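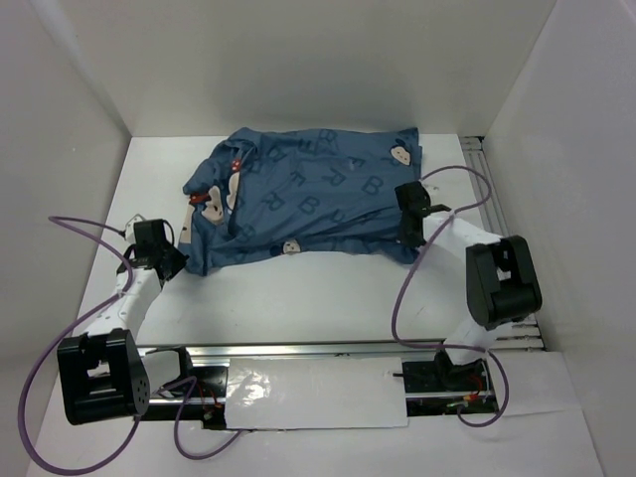

Sirnar Textildruckfarbe TD, wasserbasiert, deckend

Artikelgruppe: Siebdruck / Pigmentfarben
Hersteller: Sirnar
Gebinde: Dose 788 g, Eimer 5 kg, Eimer 20 kg

Produktbeschreibung

Sirnar TD ist eine wasserbasierte Pigmentfarbe für den direkten Siebdruck auf Baumwolle, Viskose, Leinen und Mischgewebe mit einem Polyesteranteil bis 50 %. Die Farbe enthält weder PVC noch Phthalate. Der Druck bleibt nach der Fixierung weich und dehnt sich auf Single Jersey mit, ohne zu reißen. Für reines Polyester und imprägnierte Ware ist die Serie TD nicht freigegeben; hierfür steht die Serie TD-P zur Verfügung.

Großflächige Schriftmotive und Rapportmuster werden vorzugsweise vor der Konfektion auf die Bahn gedruckt. Beim Druck auf fertige Teile sind Nähte, Taschen und Applikationen auszusparen, da das Sieb dort nicht plan aufliegt und die Kanten ausfransen.

Technische Daten

Bindemittel: Acrylat-Copolymer, selbstvernetzend
Lieferviskosität: druckfertig, thixotrop
pH-Wert: 8,0 bis 8,8
Siebgewebe: 43 bis 77 Fäden/cm
Rakelhärte: 65 bis 75 Shore A
Fixierung Heißluft: 150 °C, 4 Minuten
Fixierung Transferpresse: 160 °C, 90 Sekunden, mit Trennpapier
Waschbeständigkeit: bis 60 °C, auf links
Lagerung: 5 bis 30 °C, frostfrei
Haltbarkeit: 12 Monate, ungeöffnet

Farbtöne

19 Standardtöne, untereinander mischbar. Die Töne Marine, Schwarz und Dunkelgrün decken auf mittelblauem Grund in einem Durchgang. Weiß, Zartrosa und Gelb benötigen auf gefärbter Ware einen Unterdruck mit TD Weiß Extra und Zwischentrocknung. Sondertöne nach Vorlage ab 100 kg, Lieferzeit auf Anfrage.

Verarbeitung

Ware vor dem Druck waschen, keinen Weichspüler verwenden. Appretur und Silikonreste verschlechtern die Haftung. Farbe vor Gebrauch aufrühren, bei Bedarf mit maximal 3 % Wasser einstellen. Bei Raumtemperaturen über 25 °C Verzögerer Doltari V2 zugeben, höchstens 5 %. Siebe bei Unterbrechungen geflutet stehen lassen und nach Druckende sofort mit kaltem Wasser reinigen. Angetrocknete Farbe lässt sich mit Siebreiniger Doltari SR lösen.

Die angegebenen Temperaturen beziehen sich auf die Warenoberfläche. Ein Probedruck mit Waschtest auf Originalware ist vor jeder Serie erforderlich.

Zubehör

Doltari V2, Verzögerer, 1 l
Doltari SR, Siebreiniger, 5 l
Wakau Rakelgummi 70 Shore, Meterware
Wakau Trennpapier, silikonisiert, Rolle 50 m

Bestellhinweise

Bestellnummer: TD- und zweistellige Farbtonnummer, Gebindegröße angeben. Angebrochene Gebinde und Sondertöne sind von der Rücknahme ausgeschlossen. Sicherheitsdatenblatt und Farbkarte liegen jeder Erstlieferung bei.

Stand: 1. August 2024. Frühere Ausgaben dieses Datenblatts verlieren ihre Gültigkeit.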